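Why Do Cars Skid on Wet Roads?
Road Safety for Young Readers, Jenthorpe Junior News

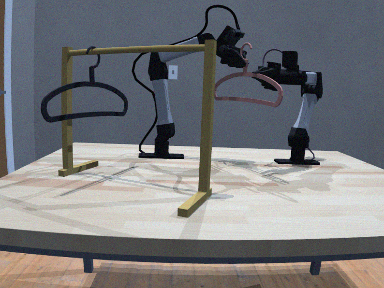

Why does a car need more room to stop when it rains?

Water gets between the tires and the road, so the rubber can't hold on as well. The car keeps sliding forward for longer before the brakes can bring it to a stop.

What is grip?

Rub your hands together when they are dry. You can feel them pulling against each other. Now put a little soap and water on them and try again. They slide easily. The pull you felt the first time is called friction. When people talk about tires and roads, they usually call it grip.

A car touches the road in only four places, one under each tire. Each of those patches is not much bigger than a grown-up's hand. All the starting, stopping and turning happens through those four patches.

What are the grooves in a tire for?

Look closely at a parked car's tire and you will see deep lines cut into the rubber. This pattern is called the tread. When the road is wet, water is squeezed into the grooves and pushed out to the sides so the rubber can touch the road.

Tread wears down as a car is driven. A tire with very little tread left has no place to send the water. At high speed, the car can start to ride on top of the water. Drivers call this hydroplaning. The steering wheel feels light, and turning it may do nothing for a moment.

What happened on the Trudier road?

Last winter there were 3 crashes on the same bend of the road from Jenthorpe to Trudier. Two of them were in heavy rain. In one, a delivery van slid into the ditch on a Monday morning. The driver had a broken wrist, and the road was closed until lunchtime.

Mahmoud Zaki, a road engineer, was asked to look at the bend. He found that the drain beside it was blocked with leaves, so rainwater ran across the road. The surface had also been worn smooth — 2,518 vehicles use it on a normal weekday. Workers cleared the drain in May and put down a rougher surface. The speed limit there is now 40 miles an hour, and there are two new signs before the bend.

What should a driver do in the rain?

Slow down, and leave a bigger gap behind the car in front. Brake gently and turn gently. If the car begins to skid, the driver should take their foot off the gas and look and steer where they want the car to go. Stamping on the pedals can make a skid worse.

What can you do?

Wear your seat belt on every trip, even a short one. Keep your voice down when the driver is busy in bad weather. If you are walking, remember that cars need extra room to stop, so wait until they have really stopped before you step off the curb — and wear something bright.

Words to know

Friction: the force that slows things down when they rub together.
Tread: the pattern of grooves on a tire.
Hydroplaning: when tires ride on water and lose touch with the road.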